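Working Clean: Notes for Unit 6
Home and Workroom Practice, with Tamsin Fitzsimmons

Welcome back, everybody, and thank you for the lovely pile of questions you left me after the last unit. I've tried to work the good ones in as we go. 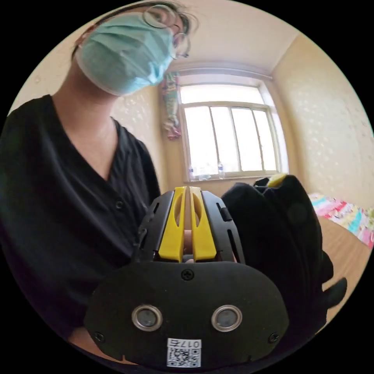

So, picking up where we stopped, which was with masks and glasses. A pleated mask is meant to be opened out. Pull the bottom edge down under your chin, let the folds spread, and pinch the top snugly over your nose before you do anything else. If you wear glasses, set them down over the top edge of the mask (most of the fogging comes from a loose fit at the nose, and you'll be amazed how much a second pinch helps!). Once it's on, leave it alone. I know, I know, it itches.

Hair next. Off the forehead and tied back, please, even if yours is short enough that you think it doesn't count. Short sleeves are my own preference, and I've worn them in every workroom from Biditov to Torkurel. Long ones drag across the bench and pick up whatever was there before you.

Then your posture, which we'll practice together in Room 116. When you look down at your hands for a long stretch, lean a little from the hips and try to keep your shoulders soft. Stop now and then and look across the room. My old teacher at Ostrowski used to ring a bell for this, and I still hear it.

For next time, read page 66 of the course pack and try your mask on at home with your glasses. Bring a hair tie, and a spare for your neighbor. My extension is 3688 if anything is unclear.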